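Storing balls and blocks in a reused food carton

Stokelwood Play Store: workshop notes, sheet 34
Last revised 2nd July

Skill level: basic
Time: one evening, plus overnight drying

What you need

One printed food or drink carton, corrugated, single wall or better
Brown paper tape, water-activated, 48 mm
PVA glue
Steel rule, 300 mm or longer
Craft knife with a new blade
Cutting mat
Bone folder or the back of a butter knife
Soft pencil
Two clean cotton cloths
Washing-up liquid
Something flat and heavy, such as a tray of tins
Winby label holder, small, self-adhesive (optional)

Scope

These notes cover turning a used supermarket carton into an open-topped box for small play items: tennis balls, foam balls, wooden cubes and similar. They also cover preparing the table you work on and cleaning it afterwards. A box made this way will not take a heavy load. For metal construction sets or bagged sand, use the Pakley crate described on sheet 12.

1. Choosing the carton

Milk and juice multipacks are the most useful. The board is stiff, the joint down the side is usually well glued, and the base is flat. Reject any carton with a soft corner, a water mark or a smell. Crushed edges can be straightened but they never regain their strength, and a box with two or more crushed vertical edges should go in the recycling.

Press the middle of each long side with your thumb. It should spring back. If a dent remains, the fluting has collapsed.

Printed board is easier to keep clean than plain brown board, as the ink and varnish shed light dirt. Leave the print showing. Paper covers look smart for a week and then tear at the corners. If the print bothers you, put that side to the wall.

2. Deciding which way up

A carton has a good end and a bad end. The good end is the one that was never opened at the shop or at home. That end becomes the base, even where this leaves the printing inverted. Children do not mind upside-down lettering, and a factory-glued base is stronger than anything you will make with tape.

Stand the carton on the table with the good end down and check that it does not rock. Then turn it over and check the other end. If both ends rock, the carton is out of square. Push the long diagonal in gently by hand, wait a minute and test again.

Have some of the contents to hand while you do this. A ball and a block placed near the front of the carton give you a quick check of scale before anything is cut, and they show up a table that slopes. 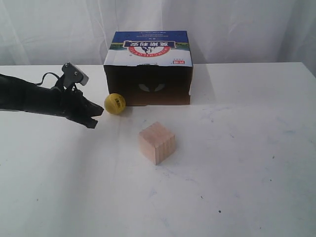
Mark the height next. For mixed balls and blocks the finished wall should be two and a half times the height of the largest item. Any lower and balls bounce out when they are dropped in. Any higher and a small child has to tip the box to reach the last few. Set the rule against the base edge, mark at both corners of each side and join the marks with a light pencil line all the way round. The line should meet itself. If it misses by more than 2 mm, rub it out and measure again from the base.

3. Cutting

Lay the carton on its side on the mat. Cut with three light passes. The first goes through the printed liner only, the second through the fluting and the third through the inner liner. One heavy pass will crush the flutes and leave a furry edge.

Keep the rule on the part of the carton you are keeping. If the blade wanders, it then wanders into waste.

Do not cut the corners yet. Stop 5 mm short of each one, cut the next side, and when all four are done stand the carton up and join the cuts with the tip of the knife.

Where the carton still has its top flaps and the walls are already the right height, skip the cutting altogether. Fold each flap inwards and glue it flat against the inside wall. This gives a double rim which is stiffer than a taped one. Score the fold first with the bone folder, or it will spring outwards while the glue dries. Flaps that have been opened and closed many times will have a loose fold and need more weight on them.

4. Finishing the rim

Cut four strips of paper tape, each the length of one side plus 20 mm. Wet the gummed face with a damp cloth, not a dripping one. Lay the tape along the outside with half its width above the rim, press it down, then fold the other half to the inside. Snip the corners and overlap them.

Rub the tape with the bone folder until the fluting just begins to show through. Leave the box overnight with nothing in it.

Plastic parcel tape can be used but it lifts at the corners after a few weeks and picks up hair and grit along the edge.

5. Sorting the contents

Before anything goes in the box, lay the items out on the table in a single layer with a hand's width between them. A pale top is best for this job, as splinters, loose felt and grit are easy to see. Do not pile them up. Handle one piece at a time and put it down again in the same place, so that checked and unchecked pieces are not mixed.

Tennis balls. Look along the white seam. It should be closed the whole way. A seam that has started to part will take in dirt and open further. Squeeze the ball. Pressure does not matter for indoor play, but a ball that stays flat where it was squeezed should be thrown out. Shop print and barcodes on the felt are harmless and wear off.

Wooden cubes. Run a thumb along all twelve edges. Unfinished softwood raises a grain when it has been damp, and this can be taken back with 240 grit paper, two or three strokes per edge, with the grain where possible. Finish with 1000 grit if the block is for a child who still puts things in the mouth. Do not varnish. Wipe with a barely damp cloth and stand the cube on a corner of the rack to dry.

Soft balls and foam. Pinch the surface. If crumbs come away, bin the ball. 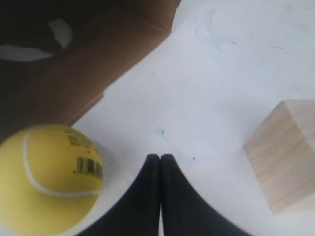 Ohemaa Fiadzo wrote in to say that she keeps wood and felt apart altogether, with a strip of card slotted across the box. Her cubes had been coming out covered in yellow fluff, and the children at her sessions were picking it off and dropping it on the floor. She asked whether a divider weakens the walls.

It does not, provided the walls are not slotted to receive it. Cut the divider from the waste taken off in step 3. It should be the internal width of the box plus 40 mm. Score a line 20 mm in from each end, fold both ends the same way to make tabs, and glue the tabs to the side walls. Hold them with clothes pegs and scrap card where the pegs will reach, and with a weight where they will not. The divider should stop 30 mm below the rim.

Place the divider off centre. One third for blocks and two thirds for balls suits most collections, as blocks pack tightly and balls do not.

6. Labelling

Fix the label to the short side. Boxes are generally shelved end on, and a label on the long side cannot be read. Write the contents in letters at least 15 mm high. The Winby holder (catalogue number 1294) takes a card that can be changed, but its adhesive is poor on varnished board. Roughen the patch with the 240 grit paper first.

For our own shelves we write the contents, the sheet number and the month the box was made. Boxes made before last November carry the old colour dots and should be relabelled when they next come in.

7. Cleaning the table

White tops show everything. Pencil, newsprint, the blue ink from some cartons and the grey that rubs off rubber feet all leave marks that a dry duster only spreads. Clear the finished box to the back of the table and work on the open area in front of it, then swap over.

First lift the loose debris. Fold a dry cloth into a pad and draw it towards you in straight, overlapping strokes, then shake it out over the bin. Small hard specks must come off before any liquid goes on, or they will be dragged about and leave fine scratches.

Next, put two drops of washing-up liquid into a bowl of warm water, wring the second cloth out hard and wipe in the same straight strokes. Rinse the cloth and repeat with plain water. Dry at once. Streaks are nearly always soap that was not rinsed off.
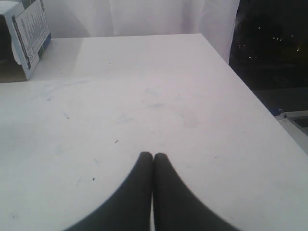 For marks that remain, work from the mildest treatment up:

a) Plain pencil rubber, clean, light pressure. This removes most grey scuffs.
b) Bicarbonate of soda mixed to a paste with water, left for five minutes and wiped away. Suitable for smears of carton ink.
c) Surgical spirit on a cotton bud, tested first on the underside of the top. Keep it off the edging strip, where it can soften the glue.

Do not use scouring powder or the green side of a sponge. A top that has been scoured will dull in that patch and collect dirt faster from then on. If the mark is still there after (c), leave it.

If there is a curtain behind the table, tie it back before starting on the rear edge. Wet fabric dragged across a clean surface puts the dust straight back.

8. Checks before use

The box stands level and does not rock.
No tape end can be lifted with a fingernail.
The divider, if fitted, does not move when pushed.
The rim is smooth all the way round, inside and out.
Filled to two thirds, the box can be lifted by the base with the walls staying upright.

Always lift by the base. Hand holes are often requested but we do not cut them in single-wall board. Johannes Khumalo has tested a version with a glued reinforcing patch behind each hole, and this will be written up separately once the boxes at the Mulligan Road branch have been through a full term.

Repairs

A split vertical corner can be mended once. Close the split, run paper tape down the outside, let it dry, then tape the inside. After a second split, cut the box down for dividers and start again with a new carton.

Related sheets: 12 (Pakley crates, lids and runners), 19 (shelf spacing), 27 (washing felt and fabric balls)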